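Bilero is looking for people who like to set a table

We are a small supper club and shared kitchen, now in our third year, and we are hoping to find two part-time hosts and a handful of home cooks to join us for the spring season, which begins in April. If you have ever fussed over where the napkins go, or stayed far too long at a friend's table because the talk was good, please do read on!

The host jobs are paid and come to 150 hours each over the season, mostly evenings. You would greet guests, lay the tables, carry plates, and keep an eye on anyone who came alone and might like company. We don't ask for restaurant experience. Slamet Ginting, who runs our kitchen, had spent his whole working life in a print shop before he cooked for us, and he is very patient with beginners (less so with blunt knives).
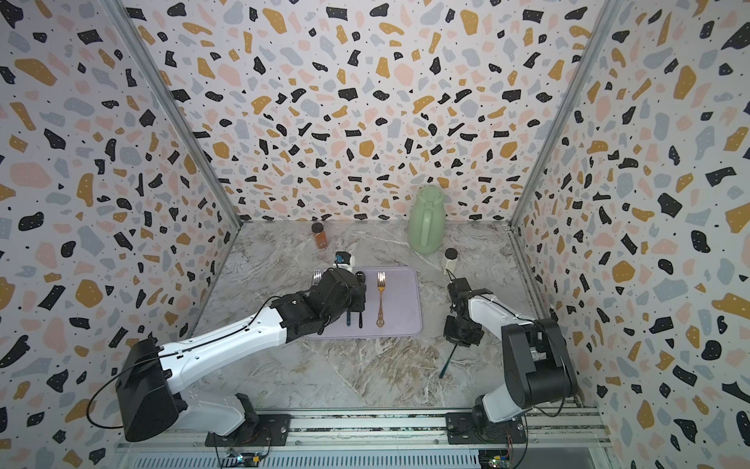
Terrazzo-patterned walls and a marble-look floor.

The home cooks are a different sort of invitation. We'd love each of you to bring us one family dish and teach it to the kitchen over an afternoon, and then eat it with us and our guests that same night. It needn't be fancy. Last season Padmavathi Thampi showed us her mother's tamarind rice, and people still write to ask when it is coming back. We pay each cook $200 for the day and buy all the ingredients, so just send us your list ahead of time.
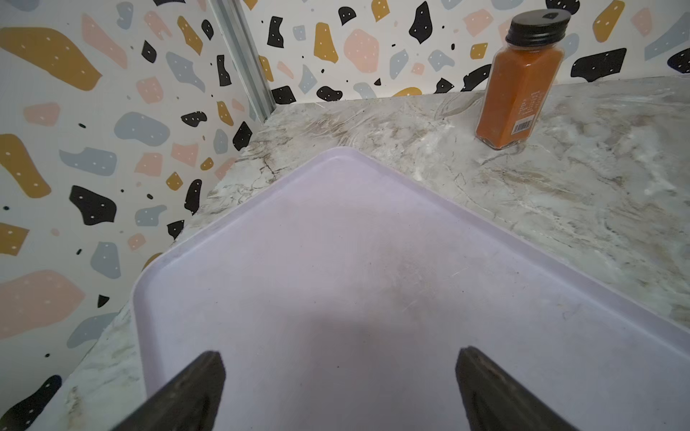
You should be comfortable on your feet for a few hours and happy to talk to strangers. A food handler's card is useful for the host jobs, but if you don't have one yet we will pay for the course. Our dining room is up one flight of stairs and there is no elevator, I'm sorry to say, though the kitchen is on the ground floor and cooks can stay down there all day if that suits them better.

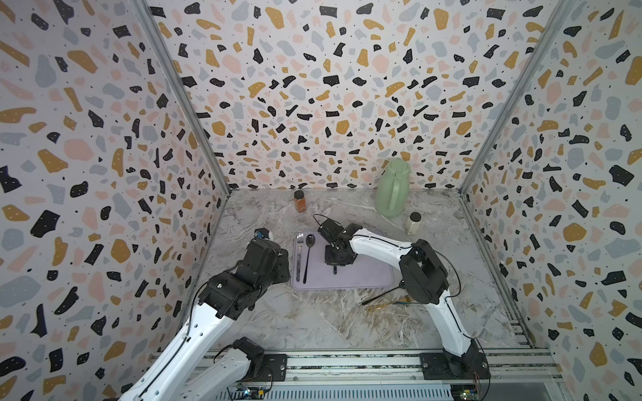 Fork and spoon, side by side on the lavender tray.

To apply, write us a letter – a page is plenty – telling us which job you'd like and describing a meal you remember well. No résumé needed. Cooks, please add the name of your dish and how long it takes to make. Letters go to Rhiannon Lloyd at Bilero, by email or dropped through the door, and should reach her by 27th January. She reads every one and will answer you either way, although it may take her a couple of weeks.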